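Oferta de empleo: encargado/a de equipo de limpieza de cristales y fachadas
Referencia 586
Publicada el 2 sep 2019

Lukeck Servicios incorpora un encargado/a de equipo para el contrato de limpieza de acristalamientos del complejo de oficinas Tendell. El contrato comprende 1.329 paños de vidrio exterior y alrededor de 3.000 metros cuadrados de panel composite, con acceso mediante plataforma elevadora y, en la torre norte, góndola suspendida.

Funciones
Planificación semanal de turnos para un equipo de seis operarios. Revisión de arneses, líneas de vida y puntos de anclaje antes de cada jornada. Control de consumos de agua desmineralizada y sustitución de resinas. Cumplimentación del parte diario y comunicación de incidencias al responsable del edificio.

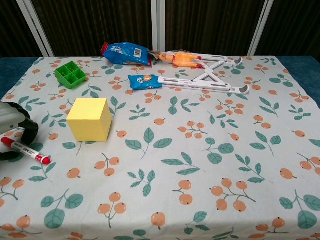 Requisitos
Experiencia mínima de tres años en limpieza en altura, uno de ellos con personal a cargo. Formación acreditada en trabajos verticales y carné de operador de plataformas en vigor. Curso básico de prevención de riesgos laborales. Permiso de conducir B. Se valorará el manejo de pértigas telescópicas con sistema de ósmosis.

Condiciones
Contrato de obra a jornada completa, con inicio en octubre y revisión en febrero. Horario de 6:00 a 14:00. Salario según convenio, más plus de altura. Vehículo de empresa para los desplazamientos entre Tendell y el almacén de Rosser.

Proceso de selección
Envío de currículum y copia de los certificados a la atención de Ainhoa Quintana, Departamento de Personal, indicando la referencia. Las candidaturas sin certificados no se tramitarán. La prueba práctica se realizará en el almacén de Rosser, con EPI facilitado por la empresa.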